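Grip drift (Tuller arm)

Grip drift is a fault in two-armed service robots in which the fingers of a gripper slowly lose their closing force while the arm still reports a firm hold. It is best known from the Tuller, a tabletop arm pair built by Grurevow for cafe and canteen work, and it remains one of the most rewarding small puzzles in food-handling robotics!

The fault was first written up by Ayane Yagi and Pieter Baert, who were running tray-loading trials with drinks and baked goods. In a run of 1,479 picks, the left gripper let go early 72 times. Nearly all of the drops were cans. Pastries in paper sleeves hardly ever fell, which puzzled everyone at first - a donut looks like the harder thing to hold.

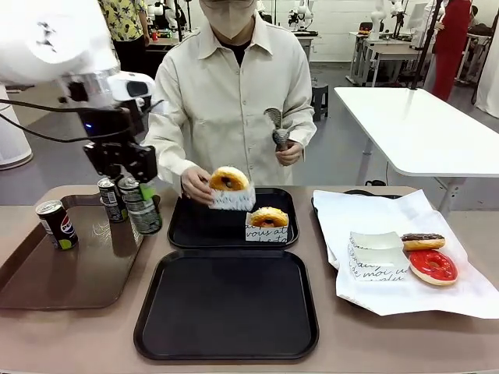 Baert traced the trouble to the wrist. The controller judged grip by motor current, and as the motor warmed up the reading crept higher, so the arm eased off to protect its load. A soft pastry needs so little force that the change made no difference. A full can, smooth and heavy for its size, began to slide after 15 minutes of steady work.

Safety

No injuries were recorded, but a dropped can is a real hazard when a person is working across the same table. Mohsin Yousafzai's safety review pointed to a second problem: after a drop, the arm would carry on to the release point with its fingers empty, and people tended to reach in and grab the fallen item while it was still moving. The review called for a full stop on any lost load.

Fix

Grurevow released new control software on 5/20/22. It corrects the current reading for motor heat and rechecks the grip every 200 milliseconds - a wonderfully simple cure. Older units also need new finger pads. Elli Aaltonen later found a milder form of the same fault in the Praser, a single-arm model.

See also: Slip detection; Praser; Shared workspace

Contact us | © Sasaki Robotics Reference | Back to top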